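**Practice pads: do you bother with the fluid?**

**grilutel** – 2019-02-26

I run a small skills room and I'm restocking pads for closure practice. Up to now we've used plain dry pads, the kind you cut yourself and throw out when they get ragged. Pietrzak sells a textured one with a finer surface, and they also sell red fluid to go in the cut. A box of pads plus fluid comes to $407, and I have 800 to spend before the end of the month, thread included.

Is the fluid worth it for people working on interrupted stitches? Or does it just make a mess?

**clatorero_2**

Worth it. On a dry pad you can always see where the edges are. Put some red along the cut and you have to look for them. I started using it in November and I wouldn't go back for anyone past the first few sessions.

The texture matters too. On the smooth pads you get no sense of how the surface wrinkles when you pull the thread tight.
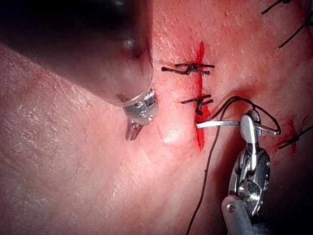 ### Reply from nevance

Black thread on that kind of surface is easy to follow, even next to the red. Both knots in clatorero_2's picture are to the left of the cut, which is what I'd want to see. A knot left on top of the line is the thing I correct most.

I don't agree about the fluid, though. For beginners it hides the bites. They can't tell if they went in at the same distance on each side, and neither can I when I check the work. I keep it dry until someone can do a whole row evenly, then switch.

### Reply from grilutel

How long does that take with your people? Mine get two afternoons.

### Reply from nevance

Two afternoons isn't enough to get to the wet ones, in my opinion. Spend the money on more pads and more thread. We went through 200 packs last year and ran out twice.

### Reply from clatorero_2

I'd do one afternoon of each. If they only ever see a clean dry cut they get a false idea of how it goes. You don't need much – a thin line is plenty. When it spreads into the pad on either side, wipe it with gauze and carry on.

Also look at the tails. I like them short, but long enough to pick up when you take the stitch out. People new to this either leave a whisker or leave enough to tie a shoe.

### Reply from stitchbin

Two practical points on the textured pads.

1. They stain. The pink doesn't come out of ours with soap, so mark the ones you've used wet and keep them apart from the dry ones.
2. They fold at the side if you don't fix them flat. We use a shallow tray with clips. Some people like a bit of a curve, but then the light falls off on that side and it's harder to see what you're doing.

I'm with nevance on the order, dry first. But I wouldn't skip the fluid completely.

### Reply from grilutel

Thanks, all. I'll get one box with the fluid and put the rest into dry pads and black thread. First afternoon dry, second afternoon wet for whoever is ready.

stitchbin, what size tray do you use? The ones in our cupboard are too deep to get a hand in at a low angle.

### Reply from stitchbin

Ours are baking trays from a kitchen supply store. I'll measure one when I'm in on Thursday and post it in this thread.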